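Visita ao dia aberto do laboratório da Woddale

Publicado em março, na secção Visitas técnicas

No início do mês tive a oportunidade de participar no dia aberto do laboratório de automação doméstica da Woddale, realizado em colaboração com a Bindirano. Registo neste espaço as notas que tomei ao longo da manhã, por entender que poderão interessar aos leitores que acompanham a evolução da robótica em cozinhas e refeitórios.

A receção teve lugar às 9h30, no auditório MacDonald, com uma apresentação institucional breve. Foi explicado que o projeto Umska tem por objeto a manipulação de alimentos e utensílios em bancada, e que a sua primeira fase decorre integralmente em simulação. A demonstração do dia foi, por conseguinte, projetada em ecrã, com a possibilidade de os visitantes solicitarem a repetição de qualquer momento.

O ambiente de ensaio reproduz um braço robótico branco com uma pinça preta de dois dedos, junto a uma mesa comprida onde se encontra um forno de bancada. A parede de tijolo e o pavimento escuro foram mantidos em todos os ensaios apresentados, opção que a equipa justificou com a necessidade de comparar resultados em condições idênticas. 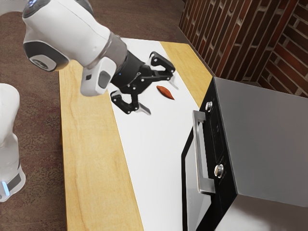
A fase de aproximação foi a que suscitou mais perguntas por parte do público. Segundo os responsáveis, a abertura dos dedos e o ângulo de chegada são decididos antes do contacto, e um desvio ligeiro nesse momento repercute-se em toda a sequência. O plano de trabalho prevê 622 ensaios por tarefa, dos quais 100 são reservados exclusivamente para avaliação e não entram no treino do sistema. Pareceu-me uma separação prudente, embora tivesse apreciado conhecer os critérios de seleção desses 100 casos, que não constavam da documentação distribuída.

Seguiu-se uma sessão dedicada à perceção visual. A equipa abordou com franqueza as dificuldades colocadas por superfícies escuras, vidros e metais polidos, nos quais os reflexos se confundem com o interior dos equipamentos. Num forno, a pega metálica e a janela da porta ficam lado a lado, e o sistema tem de distinguir uma da outra com pouca informação de cor.
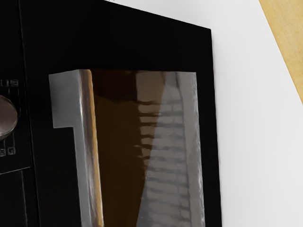
A este respeito, foi apresentado um catálogo interno com 300 variações de iluminação, aplicadas à mesma cozinha virtual. Um dos participantes questionou se tal variedade seria suficiente para a passagem a equipamento físico. A resposta foi cautelosa: a transferência será objeto de uma segunda fase, ainda sem calendário público, e a Bindirano não pretende divulgar taxas de sucesso antes dessa data. Considero a posição correta, ainda que deixe por esclarecer o ponto que mais interessa a quem gere cozinhas coletivas.

A manhã terminou às 12h15, após um período de debate no átrio. O grupo em que fui integrado era composto por 11 visitantes, dimensão que permitiu um diálogo proveitoso com os técnicos. As inscrições para a próxima edição são feitas por formulário, junto da receção da Woddale, e a documentação da visita pode ser pedida no mesmo local.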